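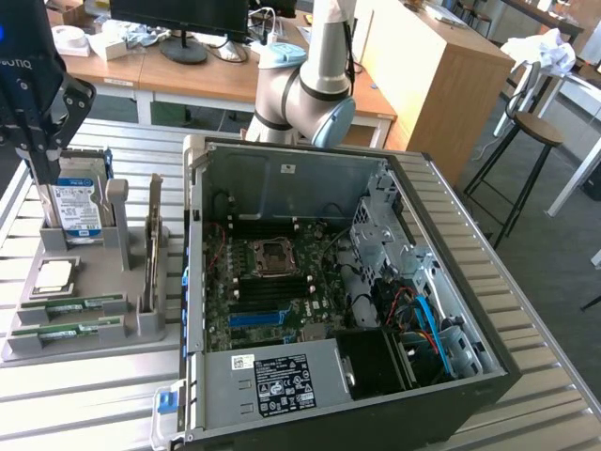

工位现状:机箱放倒,硬盘、扩展卡、CPU和内存都在左边的料架上

机械臂装电脑主机,大家的作业规范是怎么写的?

Joni Kokkonen
发布于 22/04/2019

各位好,我在一个叫Cukotance的小项目里管装配工位,内容就是让机械臂往旧台式机里装内存、CPU、扩展卡和硬盘。硬件这块我还算熟,写规范真是头一回,写了三版都被同事打回来了(第三版写了6页,他们嫌太啰嗦)。

主要卡在这几个地方:

一是静电。人干活戴手环就行,夹爪怎么办?铝台面接了地,夹爪算不算也跟着接地了?

二是装CPU。插座里的针脚太娇气,我想规定这一步必须有人在旁边盯着,同事觉得没必要,说限好力就够了。

三是线。机箱里那些电源线、SATA线到处绕,手指下去很容易勾到,要不要强制先理线再开工? 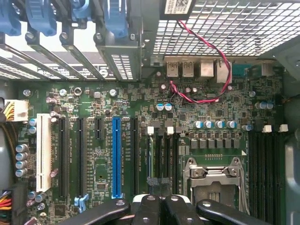 从夹爪这边往下看主板,CPU插座的压板是掀起来的

有现成条款能借我抄一抄的最好,先谢谢啦!

Aurelia Radu

巧了,我们去年八月刚把这套东西重写过一遍,挑你问的说。

静电:别想当然。台面接地和夹爪接地是两码事,中间隔着关节、轴承、转接件,哪一段是绝缘的你光看看不出来。我们的写法是“夹爪指尖到接地点的电阻每班开工前测一次,数值记在点检表上”。指尖要是包了橡胶或者塑料套,换成防静电材料的,普通胶套摩擦几下就带电了。料架也一样,3D打印件用的普通料大多是绝缘的,内存直接躺在上面我会有点慌,垫一层防静电垫片吧。

CPU:我站你这边,要有人盯。限力能防压坏,防不了放歪,针脚歪一根根本用不了多大劲。我们把它拆开写:压板完全打开,拍照确认插座里没异物,对准缺口,垂直放下,松爪,人看一眼,再合压板。“人看一眼”这步当时也有人想删,后来返工了两块板子,就没人提了。还有,插座敞着的时候别让夹爪从正上方横穿,路径绕一下,多花不了几秒。

线:必须先理,而且写清楚理到什么程度。“整理整齐”这种话等于没写,我们写的是“夹爪下探区域内无悬空线缆”,用扎带固定在机箱边上。特别留意横跨在接口或插槽上方的细线,这种最爱挂手指。

另外补一条你没问的:人手伸进机箱之前,机械臂要停到安全位并且按下保护停止,光靠示教器上点暂停不算数。这条我建议放第一页,加粗。具体的风险评估可以对着ISO 10218和ISO/TS 15066过一遍,协作机器人也不能跳过这步,夹爪本身就可能夹手。

Marquez

楼上说得很全了。我只说一点,断电!电源线拔掉,再按一下开机键放放电,然后才上台。写进开工检查里,别靠记性。

Cillell

我们没搞这么细,就一张纸贴在台子边上,用着也还行吧。不过我们只插内存,不碰CPU,你参考一下就好。力的上限建议自己拿报废板试,别抄别家的数,夹爪不同差很多。

Joni Kokkonen

感谢各位!“夹爪下探区域内无悬空线缆”这句我直接拿走了哈哈。指尖电阻明天就去借表测,料架的垫片也一起下单。Aurelia,你们那张点检表方便发我一份吗?空白的就行。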